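How to fold and store a padded jacket

By Nuria Woldemariam
2 Feb 2018

Last updated in October

We use cookies to remember your settings. By carrying on you agree to this.

A padded jacket takes up more room than almost anything else in a wardrobe. It slides off narrow hangers, it pushes the other coats into creases, and if you cram it into a drawer the filling stays flat for days. Folding it properly takes a couple of minutes. The method below works for most quilted and puffer jackets, with or without a hood, and needs nothing but a flat surface.

I use the bed. A table is fine if it is big enough for the whole jacket with one sleeve out to the side, but most are not. Clear the bed and pull the cover more or less straight. It does not need to be smooth.

Before you start

Empty every pocket, including the inside one. Check the label. If the jacket is going away until next winter it should be clean, as marks on the collar and cuffs are much harder to shift after six months in a box. It must also be fully dry. Padding can feel dry on the outside and still be damp in the middle, so squeeze the thickest parts, usually the lower back and the upper sleeves. If any part feels cold or heavy, hang the jacket up for another day.

Do up the zip to the top. Close any poppers. If the hood comes off, take it off and fold it separately. If it does not, leave it for now.

Laying it out

1. Put the jacket face down on the bed with the collar pointing away from you.

2. Pull the hem so that it lies flat and the side seams are where they should be. Slippery fabrics move about, so go round the edges twice.

3. Straighten the sleeves out to each side. Padded sleeves tend to twist at the elbow. Find the seam that runs along the underside and turn the sleeve until the seam is at the bottom.

4. Press down gently with both hands from the hem towards the collar. Go slowly and let the air out. Pushing hard in one place only sends the filling somewhere else.

Folding the sleeves

Most people go wrong with the sleeves. If you take hold of the middle and flip it over, you get a thick lump across the back and the jacket will not fold down evenly afterwards. Work from the cuff.

5. Pick up one sleeve by the cuff end. A small pinch of fabric is enough.

6. Lift it clear of the bed and let the rest of the sleeve bend by itself.

7. Carry the cuff across the back of the jacket and lay it down pointing at the hem, close to the centre line. The sleeve should now run down the back, with the bend at the shoulder.

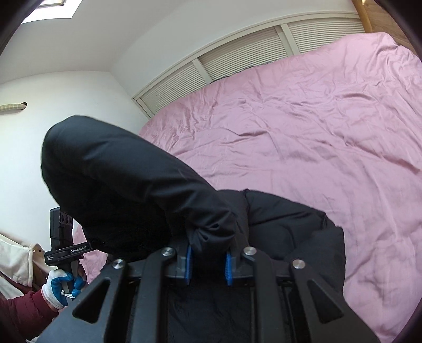 Lift from the cuff end and let the thick part of the sleeve bend freely.

8. Flatten the sleeve with your palm, shoulder first, then down to the cuff.

9. Do the same with the second sleeve. Lay it next to the first – if the two overlap, you will have a ridge down the middle.

Finishing off

10. Fold the hood down over the sleeves, if there is one.

11. Fold each side in by a few inches so that you have a long rectangle.

12. Fold the hem up to the middle, press the air out, then fold again to the collar.

For a thick jacket, stop there and put it in a box or on a shelf. A thinner one can be rolled from the hem instead and will hold its shape in a bag.

Where to keep it

A cotton bag or a lidded box is best. My own box is 58 cm long and takes two adult jackets on top of each other. Vacuum bags save space but I would only use one for a short time, such as a house move, and never for down. Keep the jackets at the top of the pile with nothing heavy on them.

When you take the jacket out again, shake it by the shoulders and hang it on a wide hanger overnight. Most creases in the outer fabric will drop out. Any clumps left in the padding can be teased apart with your fingers from the inside.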